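Tindora soft goods set: house rules and data card

Hi, I'm Branwen Lewis, and I look after the Tindora set. Please read this before you record anything or train on what we've got. It's long because I kept answering the same messages every February when the new people start, and I got tired of pasting! Last updated 11 Jun 2020.

What's in it

1,409 recorded grasps of soft things on a tabletop. Felt, knit, fleece, a bit of terry cloth. Of those, 1,199 are marked good and the rest are marked rejected, and the rejected ones ship with the set. Please don't delete them from your copy and then tell me your numbers look great. Every episode has wrist video, joint positions, finger width, and a small text file with the operator's notes (some of them are very short, you know who you are).

We have two rigs, Vava and Yorath. Same arm, same fingers, different tables. If the name of the rig isn't in the notes file, the episode doesn't go in. I've been strict on this one ever since we had a whole batch that could have come from either table, and I spent a very dull afternoon matching up shadows.

Before you start

Walk the table. Take your coffee with you when you leave it. Look at the finger screws, and if one looks proud of the surface, stop and snug it down, then run the homing routine again. A loose finger gives you a width reading that drifts so slowly you won't catch it by eye.

Set the force cap to 27 percent for anything felt or fleece. Yes, the arm can do more. The old default was 80 and it left dents in felt that stayed there, so every later episode with that item started from a shape the earlier ones didn't have. If you need to go over the cap, write down the value you used and why.

Stay out of the marked area while the arm is live. I know it's a small arm. The rule is one person at the stop button and hands off the table, and it applies to me too, and I've been yelled at for it (fairly).

Gripping soft things

Close slowly, then wait one full second before you lift. Fabric keeps settling after the fingers stop, and if you lift too early you get a slide that looks like a bad grasp when it's really just impatience.
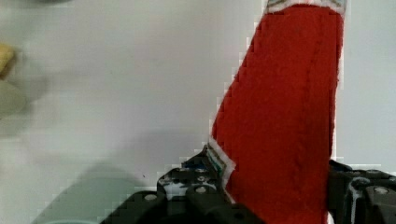 Trim is where most of the arguments happen. Our rule is that a grasp touching trim, a seam or a sewn-on edge counts as a normal grasp, and you tag it "edge" in the notes. Don't reposition the item to get a prettier one. People's houses are full of things with edges, and a set made only of nice flat middles isn't much use to anybody.

Other objects can stay on the table as long as they're out of reach of the fingers. I like a bit of clutter, and Allex, the labeling tool, copes with it fine these days. Just don't move things around between the start and end of one episode, please.

Good or rejected?

Good means the item was held until the end of the lift and came back down inside the work area. Held crooked is still good. Held by a corner is still good. Rejected means it dropped, or the stop button was pressed, or somebody's hand came into view of the wrist camera. If you can't decide, tag it "ask" and leave it for me, I go through those in batches and I don't mind at all.

Labels get checked by a second person who wasn't running the rig. No swapping favors on this, and no checking your own work under somebody else's login!

Things I'm not happy with

Lighting. Yorath's table throws a heavier shadow than Vava's, so a model can probably learn which rig it's on without looking at the object. Split by rig if you can.

Heavy knits are thin on the ground, and wet fabric isn't in here at all. Please don't use this set to claim anything about laundry straight out of a washer.

The wrist camera also loses sight of whatever sits below the fingertips, so don't label what the bottom of an item is doing from that view. Leave the field blank. Blank is a perfectly good answer and the loader handles it.

Using it

Research and teaching are fine, and so is poking at it for fun. If you publish, name the set and say which version you had. If you find a mislabeled episode, send me the episode number and what you think it should be, and I'll fix it in the next release and put you in the changelog.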